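Ivance Handheld Garment Steamer review

I have owned three irons in my life and disliked every one of them, so when the Ivance steamer turned up in the Trolham spring sale I bought it the same evening. I've been using it since June and I'm completely smitten (my old iron has gone to live in the garage with the paint tins).

It's a chunky little thing, a bit like a hairdryer with a water tank in the handle. You fill it from the tap, plug it in, and it's ready in 30 seconds. I timed it more than once as I didn't believe the box. The tank holds 127 ml, enough for two shirts and a pair of trousers if you don't dawdle, and it pops off with one click so you aren't holding the whole machine under the tap.

What it's best at is anything soft. Viscose dresses, school jumpers, the linen curtains in our back bedroom that I'd never once managed to get straight - all of them fell into place after a slow pass from top to bottom. Knitwear is where I really fell for it, though! An iron flattens a jumper and leaves it shiny at the seams. With the steamer you hold the head just off the surface, let the steam go in, and give the hem a gentle tug with your free hand. Then leave it alone for ten minutes before you fold it, or you'll press new creases into the damp bits.
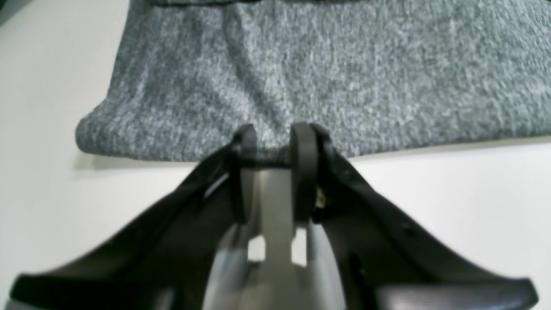
Crisp cotton is another story. A proper work shirt with a stiff collar comes out looking tidy, but it won't have that sharp edge down the sleeve, and if you need one you'll still want a board and a hot plate. Pleats are hopeless. I did try pressing a collar against the back of a wooden chair with an oven glove on, and got a decent result and a slightly steamed thumb.

A few grumbles. The cable is too short for our hallway, where the only full-length mirror is, so I use an extension lead. The trigger lock is stiff and sits right where my finger wants to rest. And it spits if you tilt it too far forward, usually when the tank is nearly empty, so keep it upright on silk. We have very hard water and I've been descaling it every month with the sachets that came in the box (four of them, then you're on your own).

The fabric brush attachment is brilliant on coats. I did my winter one, the sofa cushions and then, getting carried away, the dog's blanket. The second attachment is a crease clip that I've used once and have since lost.

I looked at the Skoltora model as well. It has a bigger tank and a longer cable, but it's so much heavier that my wrist was complaining before I'd finished a single curtain. For a whole house of curtains I'd probably put up with it. For getting dressed at seven in the morning with one eye open, give me the Ivance.

Four and a half stars, and I'd buy it again tomorrow. Half a star off for the cable.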